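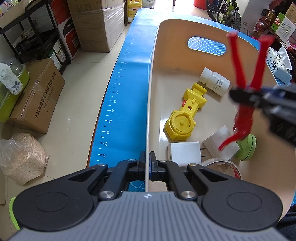

A rule that is kept only when the supervisor is in the room is not yet a rule, according to Godfrey Mollel, and he would like the new handling guide at Hedmont to be judged after a full season of use.

The guide was put on the company's internal pages on March 31, 2025. It covers all work with hand-held grippers at the Sostasville site, where people pick small household goods out of bins so that the recordings can later be used to teach robot arms. Until now each team had its own habits, and the results were difficult to compare.

The text has 16 points. Most of them are simple. Each bin must be checked before a session for broken or leaking goods. Medicine packaging may be used only if it is empty, and this must be confirmed by 2 people. The fingers of a gripper must be cleaned between bins, and a worn fingertip is changed before the next session starts. An operator works for 40 minutes at most and then takes a break. When two grippers work over the same bin, one person is named as the lead, and the other waits for a spoken word before reaching in.

Jaime Marinho, who wrote the first draft, said the point about two grippers took the longest to agree on. He had read 2,407 session notes from the Sostasville and Skirneck sites, and pinched fingers were mentioned more often than he expected.

Skirneck will follow the same guide after its staff are trained. Comments can be sent to the Biwott office, which keeps the current version.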